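From: Wilczyńska
To: garden-water list
Subject: Re: Hose gone stiff, and the question of drip lines

Ita Coughlan wrote:
> Thank you all for the answers about the rain tank. I have one more
> problem. My soft hose has become stiff over winter and it kinks at
> the same place each time I water the beans. Can I save it, or must I
> buy a new one? Also, does anybody use drip line on a slope? My
> neighbour told me the plants at the top will get nothing.
>
> Ita

Hello Ita, hello everyone,

I will answer the hose first and then the slope, as I have made mistakes with both of them.

A stiff hose can sometimes be made useful again, but it will not be like new. Lay it out at full length in the sun on a warm afternoon, with the tap closed and both ends open. Leave it until it is soft, then straighten it by hand, starting at the tap end. When you coil it afterwards, let it choose its own curve. Most of my kinks came from winding it too tight on a small reel.

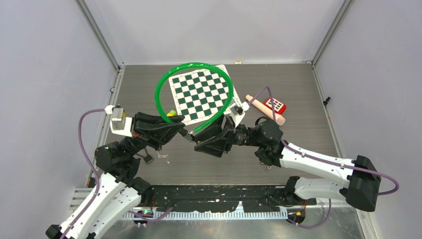

At the kink itself the wall is already weak, and no sun will repair it. I cut out the bad piece and put in a joiner with a clamp on each side. Cut straight, with a sharp knife, and warm the ends in a cup of hot water before you push the joiner in. For the short piece between tap and timer I would choose a thin, flexible tube, of the kind that lies in a loose oval, like the bright green one across the chessboard mat. A heavy hose pulls on the timer and after one summer the thread leaks. I lost a Pliner timer in this way and the colour of my language that morning is not for the list.

Now the slope. Your neighbour is partly right. With the simple drip line, where the holes have no regulator inside, the lowest plants take the most water and the top row stays dry. My vegetable garden drops 3 metres from the fence to the shed, and in my first year I drowned the zucchini and grew very small capsicums. What helped me:

Run the main pipe down the slope, and the drip lines across it, following the level of the ground. Each line then has nearly the same pressure from one end to the other.

Buy the line which is sold as pressure compensating. It costs more. I paid for it only in the lower half and I regret that.

Put a small tap at the start of every line, so that you can close the bottom ones a little earlier.

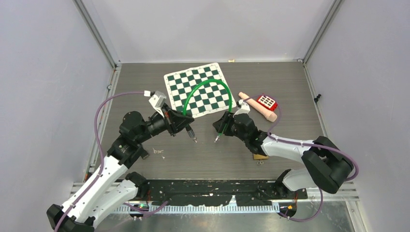 Bright green flexible tube or cable, held up between two grippers.

Please also flush the lines before you close the ends. I did not do it, and the dirt from cutting went directly into the drippers. It took me a whole evening with a pin to open 16 of them, and I gave up on the rest. Now I open the ends at the start of each season and let the water run until it is clear.

For the filter, I use the Storuno one with the washable mesh. It is not beautiful but it can be opened without tools. Somebody here recommended the Oltitz before, and I have no experience with that one. If you feed from your rain tank and not from the mains, check what pressure the line needs. My tank stands too low for the compensating type, so those rows are on town water.

One thing I still do not understand. My meter showed 826 litres for a week in August when I thought everything was closed. I have looked at all the joints and the ground is dry everywhere, also under the shed. Could a timer let water through slowly without dripping where I can see it? If a member has had the same, I would be glad to read how you found the place.

Ita, if you tell us how long your slope is and how many rows you have, I can send you my list of parts. It is 46 metres of line in total, so perhaps bigger than you need, but the fittings are the same.

Kind regards,
Wilczyńska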